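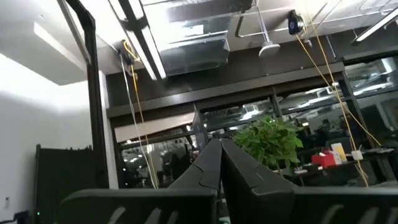

Ceiling light over the office.

Gralloda Athletics Association
We use cookies to keep you signed in and to measure visits. Accept | Manage settings

The Association has received a number of questions about the Brundorberg Marathon in July. This thread sets out the arrangements agreed by the race office last week. Entrants are asked to read all of it before writing to us.

Entries. The field is limited to 500 runners under the terms of our road permit. As of this morning, 470 places have been confirmed and paid. The remaining places will be released on Monday at 9:00 a.m. through the usual entry page.

There will be no waiting list this year. Last year's list caused confusion over who had been offered a place and by what date they had to answer. Any place returned before entries close will go back on the entry page at 9:00 a.m. the following morning.

Places may not be sold or given to another runner. A bib is issued in one name and must be worn by that person. Last year a runner was placed third in an age group under someone else's name, and correcting the results took the race office most of August.

51 reposts

Course. The start has moved from the market square to the lower end of Lencho Road. Water main work in the square will not be finished in time. The finish remains on the track at Brundorberg stadium.

The change at the start affects the opening miles only. To keep the full distance, the course now includes an additional stretch along the river before rejoining last year's route at the mill bridge. The course has been measured again and the certificate has been issued.

Runners who know the old course should note that the first climb now comes earlier. The road up from the river is narrow and the field will still be close together at that point. We ask faster runners to line up at the front and all others to be realistic about where they stand.

The mile markers will be on the right-hand side of the road throughout. Last year some were placed on the left, and several runners reported that they missed them while taking water.

Start time. The marathon will start at 6:30 a.m., half an hour earlier than last year. The decision was made on medical advice. The open section between the mill bridge and the quarry has no shade, and most of the field should now be through it before the warmest part of the morning.

The stadium gates will open at 4:45 a.m. Buses to the start will leave from the north car park from 5:00 a.m., and the last will leave at 5:50 a.m. There is no parking on Lencho Road, and vehicles left there will be towed by the town.

Course director Hongmei Long has asked us to add the following: "Please take the early bus. The last one is always full, and the line for the bag truck is longest when it arrives. We will not delay the start." 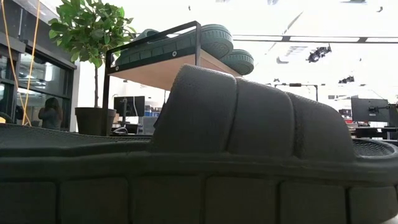
Bags. Each runner may hand in one bag, which must be the clear bag supplied with the bib. The trucks will leave for the stadium at 6:15 a.m. Warm clothing left along the fence at the start will be collected afterward and given to a local clothing bank. It cannot be returned.

Timing. Results will again be handled by Wevus. The chip is fixed to the back of the bib and must not be folded, bent or covered by a jacket or belt. Runners who received a separate shoe tag in earlier years do not need to bring it.

Places among the leading runners will be decided on gun time, in line with the rules of competition. Age group places will be decided on chip time. We are aware that opinions differ on this. The question was discussed at length in the spring and the rule will not change before the race.

Both times will be shown for every finisher in the published results.

Water. Tables will be set out at regular points along the course, and the full list is in the entrants' handbook. Water will be served in paper cups. Sports drink will be available from the mill bridge onward. Cups should be dropped in the bins just past each table, as the farm land beside the road is grazed.

Runners wishing to leave their own bottles at the tables must hand them in at the stadium by 6:00 p.m. on the evening before the race. Bottles should be marked with the bib number and the name of the table. Unmarked bottles will be set aside.

Cutoff. The quarry turn will close at 10:15 a.m. Runners who have not reached it by then will be asked to stop and board the bus. The road is reopened to traffic shortly afterward and we have no authority to extend the closure. Those who choose to continue must hand in their bib and use the sidewalk.

2 comments

In reply to a question received under the post above: yes, the cutoff is taken from the gun and applies to all runners, whatever time they crossed the start line.

In reply to a second question: headphones that cover or fill the ear are not permitted on the sections open to traffic. These are marked in the handbook. Marshals on those sections have been asked to stop runners wearing them.

Elite field. We are pleased to confirm that Jana Ostermann will return to defend her title. She won last year's race after running alone from the quarry to the stadium, in a strong headwind, and has since spent the winter recovering from a calf injury.

She told the race office: "I have not raced over the full distance since Brundorberg, so I cannot promise a time. Training has gone well since April. I like the last part of the course and I wanted to come back to it."

Further names in the women's and men's fields will be published when travel arrangements are settled. We will not comment on runners who have not yet signed.

Pacemakers. The men's race will have two pacemakers as far as the mill bridge. The women's race will be run without them, at the request of the leading entrants. Club pace groups will be available for the rest of the field and will gather behind the flags at the start.

Relay. The relay is open to member clubs, and 51 teams have entered. Relay runners wear a yellow bib and must keep to the left at the changeover points. Team captains will collect all bibs for their team at one time. Single relay bibs will not be handed out.

Captains may change the running order until noon on the day before the race. Changes should be made in writing, using the form sent with the entry confirmation. Please do not send them by reply to this thread.

Bib collection will be in the stadium hall, by the east entrance, on the afternoon before the race from 1:00 p.m. to 7:00 p.m. Photo identification is required. There is no collection on race morning, except for runners who have already arranged it with the office.

Refunds. Entry fees are not refunded after the closing date. Runners who are injured or expecting a child may move their place to next year's race once. A short note from a doctor or midwife is enough, and it should reach us before bib collection opens.

Residents. Lencho Road will be closed from 4:00 a.m. and will reopen in stages as the last runners clear each section. Letters with the times for each street will be delivered beforehand. Emergency vehicles and home care staff will be let through at every closure point on request.

Corrections to the handbook. The map on the inside cover shows the old start and should be ignored. The map in the center pages is correct. The telephone number printed for the medical tent is also out of date, and the new one will be printed on the back of each bib.

Questions about entries should be sent to the race office by email, with the runner's full name and club. Replies will be sent on working days. Messages sent through this account are read but may not be answered before the race.

470 likes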